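Wednesday, playtest notes, Drullisero (second draft rules)

Table: me, Sohail Jafri, Ardalan Hassanpour, plus two from the Kornum group who hadn't read anything beforehand. Started 6.40 pm, packed up just before ten.

Ran the Vineck crossing as written. Travel took far too long. The party starts with 40 supply and the draft charges 2 per hex, so they reached the river without having to make one hard choice. Raised it to 3 per hex after the break and they were arguing over whether to eat the mule by the second camp. Keeping that.

Encounter table is up to 102 entries and it still rolled bandits three times. Entries 60 to 75 are nearly all bandits in different hats. Ardalan will rewrite those and colour code the sheet by terrain so the GM isn't hunting through it mid-fight.

Armour: the soak rule got forgotten every round, by me as well. Sohail wants a flat number on the character sheet. I'd rather keep the die, but I was the one who forgot it most, so flat number for next session and we'll see.

The Chang chapter (the lantern monastery) went over well. The newcomers spent most of an hour talking to the abbot, who has four lines of notes. Needs a proper write-up — motives, what she knows about the flooded stair, what she'll trade. Watch the word count, as the layout for that spread is already tight.

Bug: page 12 says a stunned character loses their next turn, page 31 says their next action. Should be action. Also "grey ward" and "gray ward" both appear. Grey throughout.

Print: the quote for 300 copies in softcover came back higher than we'd hoped. Stapled might be fine for the starter adventure. No decision until the July convention dates are confirmed.

To do before next session: fix supply cost, new sheet with flat armour, abbot notes, send Ardalan the terrain list.

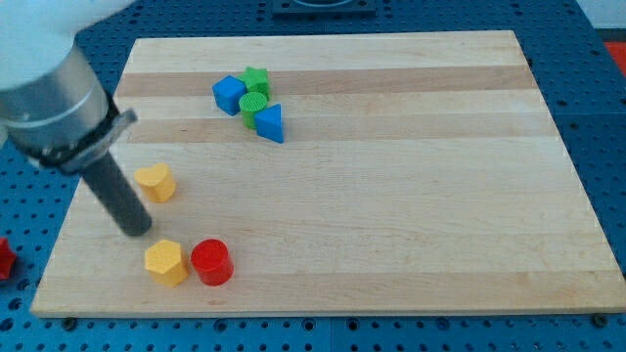 Can a character spend supply to recover from being stunned?

Supply only covers travel and camp. Stun clears by itself once the lost action has passed, or sooner if an ally next to them gives up an action to help.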